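# The Slow Part

By the time Nathalie Van Damme got the kettle going in the back room at Michiels, she had already ruined four mornings' worth of work, and she was in a surprisingly good mood about it.

She was fifty-eight years old and had spent most of her life putting small things into other small things. Hearing aids first, then the insides of cameras, and then, for a long and happy stretch, the control boards for elevator doors. Her hands knew a great deal that she had never needed to say out loud. So when the people from Nustance came looking for somebody to teach the arm, her supervisor had pointed down the bench at her without even lifting his coffee.

"You just show it," the young man from Nustance had told her on the first day. His name was Teo, and he wore his badge on a shoelace. "You hold the handles, the arm follows you, and it remembers."

"Remembers what?"

"Everything, pretty much. Where you went, how hard you squeezed."

She had thought about that all the way home on the bus. It seemed like an awful lot to be remembered for.

The handles sat on a little stand at a desk across the room from the arm, with a screen between them so she could look through the camera down at the wrist. If she closed her right hand, the black fingers closed. If she sneezed (and she did sneeze, it was May and the lindens were out), the arm gave a small polite hop. They wanted 600 good runs out of her: pick up the processor, carry it over, turn it, set it down where it belonged, let go. The bad runs got thrown out, or so she understood, and in the beginning there were so many bad ones that she felt sorry for the computer that had to swallow them.

"You're going too fast," Teo said.

"I'm going the way I go."

"Right, but it can't see what you're thinking. It only sees what you do. If you hurry through the part where you're deciding, there's nothing in there for it to learn."

Well, she didn't care for that, and she told her sister so on the phone that night at some length. But she was a fair-minded person, and the next morning she took her watch off, put it in her cardigan pocket, and went slowly. She brought the fingers in from either side until they touched the edges of the chip, and then she waited there a moment, the way you wait with your hand on a gate. She squeezed. She lifted. When she got to the gray plate she stopped again and let herself look, properly, before doing anything else.
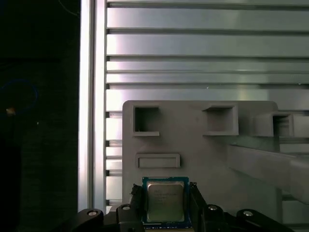 *Run 13, at the stop before the plate.*

It was the looking that got her. At her own bench she never looked anymore, not really; her fingers went ahead and her eyes came along afterward to check. Now she had to sit there with the silver face of the thing filling up the bottom of the screen, and the old feeling came back from when she was nineteen and terrified of Mrs. Aerts, who ran the training line at Vonimbridge and could hear a bent pin from two tables away. Mrs. Aerts used to stand behind you and breathe. "Don't push," she would say. "Ask it if it wants to go." All the girls made fun of this at lunch. All of them did it, too, and Nathalie had been asking parts whether they wanted to go for thirty-nine years without once noticing.

"What was that?" said Teo, leaning in. "That little wiggle you did?"

"I was asking."

He played it back for her. There it was on the screen, a tiny rocking of the black fingers, left and right and left, so small she would have sworn it was a fault in the motor. He played it again. Then he pulled up a chair and sat on it backward.

"Do you do that every time?"

"I suppose I must."

"Could you keep doing it?"

She said she didn't know whether she could, now that he'd gone and pointed it out, and for the next 5 runs she was quite right. She wiggled like a woman stirring soup. They both got the giggles and had to go have a cookie.

It came back in the afternoon, when Teo had wandered off to argue with somebody about a cable and the room had gone quiet except for the fan. She did run after run and stopped reading the number in the corner. Carry, wait, turn, ask, let go. Once she caught herself whispering "Don't push" at the screen, in Flemish, in a voice that wasn't altogether hers.

At half past four Teo came back and said they'd let it try one alone, just to see, and she shouldn't expect much.

She took her hands off the handles and folded them in her lap, where they felt enormous. Across the room the arm swung out, far too confidently in her opinion, and picked up the chip a little crooked. She sucked her teeth. It carried the thing over. And in front of the gray plate it stopped, and stayed stopped, for so long that Teo reached toward the keyboard.

"Leave it," said Nathalie. "It's looking."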